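Cleaning dust out of a desktop PC, the quick way

Posted November 12, 2020 by Tane Halliday

Fans getting loud? PC shutting itself off in the middle of stuff? Probably dust. Takes almost 2 hours the first time, way less after that. Mine hadn't been opened since May and it was gross.

What you need
Can of compressed air (or a small electric blower)
Phillips screwdriver
Soft paintbrush, clean
Microfiber cloth
Little dish for screws. Don't skip the dish.

Before you start
Shut down all the way, not sleep. Flip the switch on the power supply, pull the cord, then hold the power button a few seconds. Unplug everything else too. Take a phone pic of the back first if you have a lot of cables, saves a headache later.

Do it outside or in the garage if you can. Carpet is bad, static.

Steps
Take off the side panel. Usually 2 thumbscrews on the back, slide and lift. Glass panels, lay them flat on a towel.

Touch bare metal on the case before touching anything inside. Do it again whenever you walk away and come back.

Pull the dust filters. Front, bottom, sometimes top. Rinse under the tap, let them dry completly. Overnight is best.

Hold each fan still with a finger and blow it out in short bursts. Can upright, always. Tip it and you get cold liquid on your board.

CPU cooler next. Blow thru the fins from the side, then brush whatever's stuck. Don't yank the cooler off unless you have new paste handy.

Power supply, blow in from outside only. Never open it up.

Graphics card can stay in. If the fans are caked, wipe the blades with a barely damp cloth and let it dry.

Putting it back
Check for loose plugs, esp. near the fans. Filters in, panel on, cords back. Boot it and listen. Rattling or ticking is most likely a cable touching a blade, so shut down and tuck it away.

How often
Every 3 months if you have pets, otherwise twice a year is plenty. Augustina Dogbe asked in the comments if a vacuum is ok. I wouldn't, teh static thing again. Fine for the floor afterward.
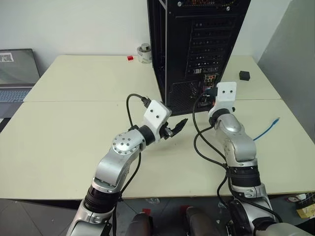
Where you set the case matters more than which blower you buy. You want a flat surface at a height where you aren't hunched over, with decent light from behind you. A pale tabletop like this one is good, dropped screws show up fast. Tower standing upright with the side open works for the blowing part, just keep it back from the front so you have room for tools. For anything with screws I lay it down flat. If the table is two panels pushed together, watch the seam, small screws love it.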